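Alteneo Kitchen Cell – setting up and looking after your wet-side station

Home > Robot cells > Kitchen and household > Alteneo

The Alteneo is our one-armed kitchen cell, put together at the Gorbridge workshop and sent out ready to be fixed beside a working sink. It's the cell we're fondest of. Water, slippery plates and awkward vegetables are a hard test for any robot hand, and this one copes with them beautifully once it has been set up with a bit of care.

This page covers what comes with the cell, how to get the arm and hand ready for work around a basin, and the upkeep that keeps the fingers moving freely. If you have the older Hiren hand on your arm, nearly everything below still applies, but see the note on finger covers further down.

What's in the crate

Arm with base bracket
Jointed hand with wrist coupling
Finger cover set (2 pairs, plus a single for the thumb)
Power lead and signal lead, with clips
Drip collar
Kennedy calibration plate
Hex keys and a soft brush

You supply the sink, the worktop and a dish rack. We like a rack that sits down inside the basin, so that the drips go where they should and the plates stay at the same height every time.

Placing the arm

Stand the base to one side of the sink, within easy reach of the rack. Move the arm by hand, with the power off, through the whole path it will take: down to the rack, up over the rim, across to the worktop and back. Watch the tap all the way. A tall swan-neck tap is lovely to wash up under and a nuisance to steer around, so mark its position in the cell map before you do anything else. If the spout swivels, decide where it will be parked and keep it there.

Leave some slack in both leads. They need enough to follow the wrist at full stretch, but a loop that dangles into the basin will snag on a rack handle sooner or later. Run the arm to its lowest point, look at where the leads hang, then clip them.

Setting the grip

Start with a dry plate standing in the rack. The fingers should meet it near the rim, and the first touch should be light enough that the plate doesn't rock between the rods. Bring the force up one step at a time until the plate lifts cleanly, then add 2 more steps for wet work.
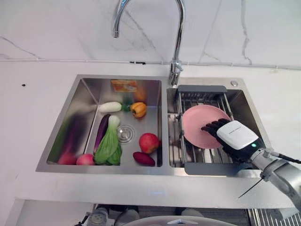 Once you're happy with a single plate, save that grip under its own name and try the next shape. Bowls want a wider opening and a slower close. Apples and peppers are great fun to teach, and a good check on your settings too, as a grip that suits china will often bruise fruit. Root vegetables are more forgiving. Leafy things are the real challenge – go for the stalks and keep the speed low!

We suggest 100 practice lifts before you trust any new grip with your best crockery. It sounds like a lot, but the cell will run through them while you get on with something else, and the log shows you exactly where the slips happened.

Daily care

Switch off at the wall before you touch the hand. Wipe each finger from the knuckle to the tip with a damp cloth and a drop of washing-up liquid, then dry it. Open and close the joints by hand and feel for grit. Starch from potatoes is the usual culprit and brushes out easily while it's fresh. Never hold the hand under a running tap. The drip collar protects the wrist from splashes but it won't stop a steady stream.

Finger covers

Change the covers when the tips look shiny. Roll the old one off, check the joint underneath, and roll the new one on with the seam facing the back of the hand. Hiren hands take the shorter cover, part no. GK-46, which we still stock. Run the Kennedy plate routine after every change, even if you've only replaced one. A new cover is slightly thicker than a worn one and the hand needs to know.

If the hand won't close fully

Look for a trapped bit of peel first, usually behind the thumb. Next, check that the wrist coupling is pushed right home and the locking ring is tight. If one finger still lags behind the others, its cord has stretched and can be taken up with the smallest hex key, a quarter turn at a time.

Spare covers, collars and leads are on the Alteneo parts page.

Page updated 05/11/2023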